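Grurkeck Brewery, Pirville
Progress report to the Buchanan Fund for Small Food and Drink Producers
Second report, 2023-12-26
To: Sheena Rennie, grants officer
Copy: Ailsa Skinner, chair of the board

Dear Sheena,

Please find below our second report on the brewhouse and taproom project. I have kept the same order of headings as in the July report, so that you can compare the two more easily. Where a matter was closed in July I do not repeat it.

Summary

The brewhouse is installed and in use. The taproom is open for limited hours, which was our aim for this period. The cold store is late and will stay late until the spring. Spending is inside the budget as a whole, but one line is over and one is under, and I ask for your permission to move money between them. The food side is weaker than we had planned and I explain this in its own section.

Building works

The floor in the brewhouse was finished first. You will remember that the old floor did not slope enough towards the drain, and the water stayed standing near the back wall. The contractor took up the worst part and laid it again with a better fall. After this the resin was put on top and we had to keep out of the room while it hardened. We lost more days than was foreseen, as the room was too cold for the resin and we had to hire heaters.

The new drain is connected and was accepted by the water company. Our discharge consent is now in place. It allows us to empty one full brew in a day but not two, and this is enough for our present plan.

The wall between the brewhouse and the taproom has its large window at last. The first glass was delivered in the wrong thickness and went back. Visitors at the bar can now look at the brewing, and it gives also some daylight to our brewer, who had none before.

Outside, the ramp to the front door is made and the handrail is fixed. The painting of the front was postponed to dry weather.

Brewing equipment

The kettle, the mash tun and 4 fermenters are standing and connected. The control panel comes from Plosanus and was set up by their engineer during two visits. At the first visit the temperature probe in the third fermenter gave a false value, and they replaced it under guarantee. Since then the readings agree with our hand thermometer.

A full brew gives us 900 litres. We began with smaller brews to learn the equipment, and I believe this was a good decision, even if the cost per litre was higher. The first two of these were not sold. One was too thin in body and the other had a taste of butter which our brewer did not accept. She changed the resting time at the end of fermentation, and the fault did not come back.

We now make the following beers regularly:

A pale ale, which is what most people ask for.
A brown ale, made to an old recipe that was used in the town before the former brewery closed.
A stout with oats, for the winter only.

A wheat beer is in test. I would not like to promise it for a certain month, because the yeast is a difficult one and our brewer wants to do it properly.

Cold store

This is the part of the project which troubles me most. The company that should build the cold store has changed its delivery date three times. The panels are here, in the yard under a cover, but the cooling unit is not. We have a written promise for the spring. In the meantime we rent space from a dairy at the edge of town and drive the casks there and back in our own van. It works, but it takes most of a morning, and the rent was not in the budget. Ailsa has written to the supplier about a reduction of the price. They have not answered to the point, only that they are sorry.

If the unit does not arrive as promised, we will cancel and use the second offer, which I sent you with the original application. The second offer is more expensive but the firm had the unit in stock when I last asked.

Taproom

The licence was granted without objection from the neighbours. There is one condition, that the yard must be empty of guests by nine in the evening, and we find this reasonable. The taproom opened quietly, without advertising, so that the staff could learn the till and the cleaning of the lines. A proper opening day will be held when the front is painted.

The room has 69 seats. On market days it is full by the middle of the afternoon. On other days it is calm – sometimes too calm, and we are considering to close one evening more until the spring. The furniture is second-hand and was repaired by a joiner in Pirville. The lamps over the bar are still temporary.

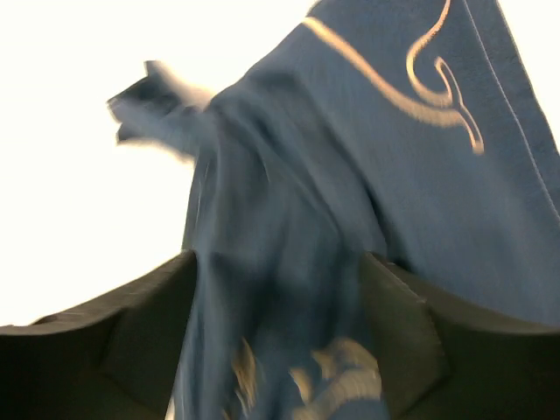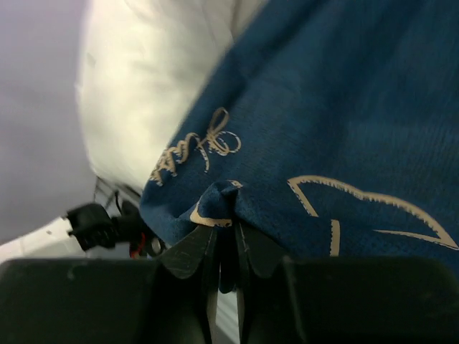 Blue cloth with curving lines in a contrasting colour (both pictures).

Several guests have told us that the room is loud when it is full. This is true. The ceiling is high and the walls are bare brick. We asked for a quotation for sound panels and it came back higher than I had thought, so we shall first try with felt under the chairs and tables.

Food

In the application we wrote that a kitchen partner would serve warm meals from the first day. This did not happen. The cook with whom we had the agreement took another position shortly before the opening, and the second candidate wanted a longer contract than we could give. At the moment we offer pies from the bakery, cheese, and pickles. The pies sell well and there is little waste. They do not, however, bring the income that was calculated for a kitchen, and they do not keep people in the room for a whole evening.

We have now started to talk with two people who run a food van and would like to have a fixed place during the winter. They would pay a small rent for the kitchen and keep their own takings. If the board agrees, I will send you the draft of the agreement before anything is signed, as your conditions require it.

Staff and training

The head brewer works full time. The assistant began in the autumn after a trial period, and she will go to the brewing course that your grant pays for. The course was full for this term, and her place is confirmed for the next. The bar staff are all part time and live near. All of them did the course on serving alcohol, and two did also the first aid course.

We had one accident to report. A hose came loose during cleaning and our assistant was burned slightly on the wrist by hot water. It was treated at once and she was back at work the day after. The clamps on all hoses were changed to another type and the cleaning instruction was written new. A copy is attached.

Sales to other houses

Our plan was to sell a third of the beer to pubs and shops and the rest over our own bar. Presently the share outside is smaller. Pubs in the neighbourhood are friendly, but many are bound to the lists of their owners and cannot buy from us freely. The two which can buy have ordered again. The delicatessen takes bottles, which we still fill and label by hand. It is slow work and I do not think we should increase it before there is a machine.

Empty casks are a small problem of their own. We bought almost 100 of them, used, and they come back late or not at all. From January we will take a deposit.

Money

The detailed table is attached as a separate sheet. In short, the building works are over budget, owing to the floor and the heaters. Equipment is under budget, as we bought the mash tun used. I ask that the saving on equipment may be used to cover the floor. The total grant would stay the same. The rent at the dairy we pay from our own income and I do not ask for support for it.

The electricity is dearer than calculated. We now heat the water during the night, when the tariff is lower, and the last bill was already better.

Next period

Finish the cold store, or change to the second supplier.
Settle the question of the kitchen.
Paint the front and hold the opening day.
Send the assistant to her course.
Decide about the wheat beer.

Points on which I need your answer

Whether the money may be moved from equipment to building works, as described above.
Whether the final report can be handed in one month later than agreed, so that it includes the cold store.
Whether you or a colleague would like to visit us before the opening day. The best time is in the morning when we brew, and we start early. Please bring flat shoes, the floor is wet near the kettle.

The attached papers are the budget sheet, the discharge consent, the licence, the new cleaning instruction and the letters to the cold store supplier. If something is missing, please write to the office address, which I read also during the holidays.

With kind regards,

Project manager
Grurkeck Brewery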